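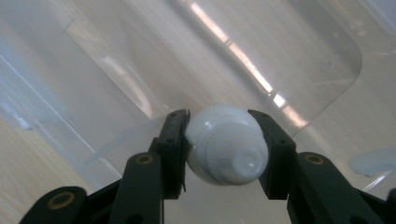
1/6 Small bottles and tubes

Tonight I continue with the big clear bin, the one where everything small goes to die. The white plastic ones with a nozzle are the most difficult for me. Without a label I never know if it is glue, hand cream or something for the bicycle.

2/6 My rule now: if I can't say what it is after opening and smelling it once, it doesn't go back in the bin. Tín Lưu says I am too strict. He also has three drawers he can't close.

3/6 Before sorting I clear the table. I like to work on the bare wood, small caps are easy to see on the light color. With a tablecloth I lost one cap for 2 weeks.

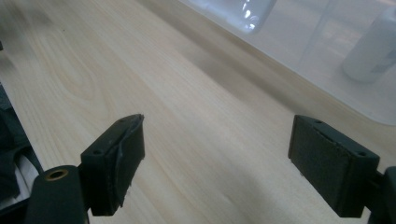
4/6 And the table is also good for testing the caps. I lay a tube on its side on a piece of paper and leave it for 90 minutes. If the paper is clean, the tube can stay. If there is a spot, I use it up first or throw it out.

5/6 Somebody asked which bin I use. It is from Dallevo, the tall one. Clear plastic gets a bit milky with the years, but I still can see what is inside, and for me this is enough. I washed mine with dish soap in June and it helped only a little.

6/6 On Saturday I will do the batteries and cables. If you have a good way to keep cables from making a knot, please write me. Slamet, I already tried the toilet paper rolls!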